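August 14, 2025
by Miden

Back on the leader arms today, teaching the two robots to take an old desktop apart and put it back together. I drive by hand, they copy me, and everything gets recorded. We want 210 good runs of this job before anyone trains on it, and I only kept 2 of mine all morning (I'm blaming the coffee).

The hard drive is my favorite part! It stands up in its gray holder, so you just come straight down over it, ease the jaws closed and lift. The CPU is another story. It sits in its little pocket in the tray and I sneak up on it like it might bite.
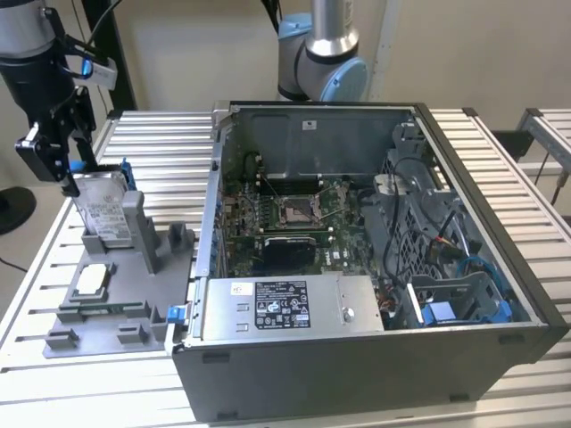 My shoulders were complaining by lunch, so I switched to watching through the wrist view and going slower. Slower is better anyway — the recordings come out smoother, and I stop doing that silly wiggle before every grasp, which the robot would only learn from me and do forever. I do get lost when the wrist turns, though. Up stops being up, and I have to move a tiny bit just to find out which way is which.

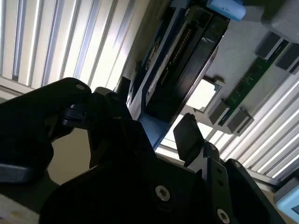 Triệu thinks I should leave some of the wiggles in, on the grounds that a robot that has only seen perfect grasps won't know how to rescue a bad one. Fair point, annoyingly. I'll keep a few messy ones tomorrow and label them properly.

Recent entries
Swapping the finger pads again
Kaltum notes, June
Why my first 1000 recordings went in the trash
Kemer trip, day 2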